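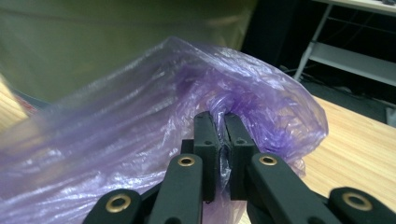
Household & Storage

The Lined Bin: A Small Task Reconsidered

Few household jobs receive less attention than putting a bag in a bin. It is done at the end of a meal, often in a hurry, and its faults come to light only later, when the bag has slipped below the rim and the contents have to be tipped out by hand. For this feature, the home economics section asked those who line bins every working day how they go about it.

Nawal Ragab supervises domestic services at Younis, a residential college with 788 study bedrooms. Each has a small open bin, and in term time every one is relined twice a week. New staff are shown the method on their first morning. "People expect to be taught about floors and bathrooms," Mrs Ragab told us. "We begin with the bag. If it is badly fitted, the bin must be washed, and that is where the morning goes."

Opening the bag

Thin film clings to itself, and most of the time lost in lining a bin is lost before the bag has gone near it. At Younis the bag is first shaken out to its full length. The two layers at the mouth are then rubbed between finger and thumb until they part, and the opening is widened with both hands. Blowing into the bag is discouraged on grounds of hygiene.

Coloured bags have a modest advantage at this stage. A pale purple or blue film shows its folds more readily than a clear one, and the mouth is easier to find. Many households also use colour to keep one kind of waste apart from another — bathroom from kitchen, for instance — although the practice depends on everyone in the house remembering which is which.
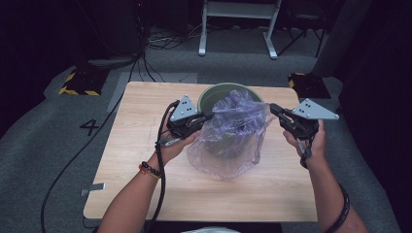
With the mouth open, the bag should be lowered into the container and its edge drawn over the rim on opposite sides. Working on both sides together keeps the film level. A bag secured fully on one side first will usually pull short on the other, and the temptation is then to stretch it, which weakens the film at the point where it must carry the load.

Using a bucket or pot

Any clean vessel with a sound rim may serve as a bin. Dagný Laxdal, who advises tenants on behalf of the Gornovska housing association, recommends small plastic buckets and old plant pots for bathrooms and desks. A thick, rounded rim is kinder to thin film than a sharp one. A pot with drainage holes will do for dry waste only, whatever the bag is said to withstand. 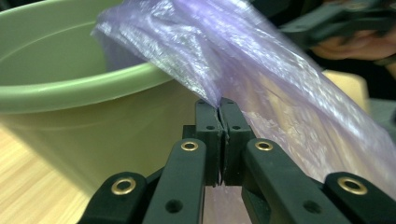 Fit and surplus

The usual error is to buy too large. Surplus film gathers in creases inside the container, takes up room and traps small items of rubbish. Where a generous bag is all that is to hand, the excess may be gathered at one side below the rim, twisted and tucked back under itself. The air beneath the bag should then be pressed out with a flat hand.

Mrs Ragab's staff leave 2 spare bags, folded flat, at the bottom of each bin. The next person to empty it finds a replacement waiting.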